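Bedroom reset, notebook entry
August 7, 2024

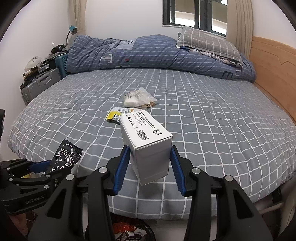

White carton and black foil sachet, over the gray grid sheet. Snack wrapper still on the bed.

I had meant to start with the shelf today, because the shelf is what bothers me every time I walk in, but the bed won. There is no point sorting a shelf if you have nowhere to put things down while you think, and the bed is the only large flat surface we have in the Cindach room. So the bed it was, and I'm glad of it, even if it ate most of the morning.

The trouble with a bed is that everything small ends up on it. We had the white carton, the black sachet with the line drawing of a woman's face and hair (I do like that drawing, it has a bit of old magazine about it), the yellow-and-white snack wrapper, and the clear bag with a white packet inside. Then on the floor near the foot, the crumpled orange-and-white bag with a black-and-white package next to it. None of it is heavy or difficult, it just all wants a different home, and I kept changing my mind about which home.

What I settled on, for anyone picking this up after me: cartons go in the Gimora tub with the long side down, sachets go in the shallow tray, and anything that is plainly a wrapper goes out the same day. Clear bags stay closed until we know what is in them. I would rather have 3 proper places that people remember than 13 clever ones with labels – we tried the labels in December and I was the only one who read them.

The white carton is the one to be gentle with. The plain side already has some light creases, and I'd like the printed face kept readable, barcode included, so please don't stack the Ollura jars on top of it. They fit perfectly well underneath.

Bedding next. The blue comforter is bunched up along the headboard end with the gray checked pillow on top of it, and I've decided I like working that way. It leaves the sheet clear where we need it and nobody has to fold anything twice. When the small things are done, pull the comforter down first and the pillow goes back last. I did it the other way around on Monday and ended up making the bed around a pillow, feeling rather silly.

The shelf under the teal lamp is still a muddle and I haven't touched it. I'd like to give it a whole afternoon, with the lamp left clipped where it is.

To do:
Second shallow tray, same size as the first
Ask Piątek whether the tub lids can be ordered separately
Shelf, top to bottom, before anything new comes into the room
Find out what the white packet in the clear bag is and write it down here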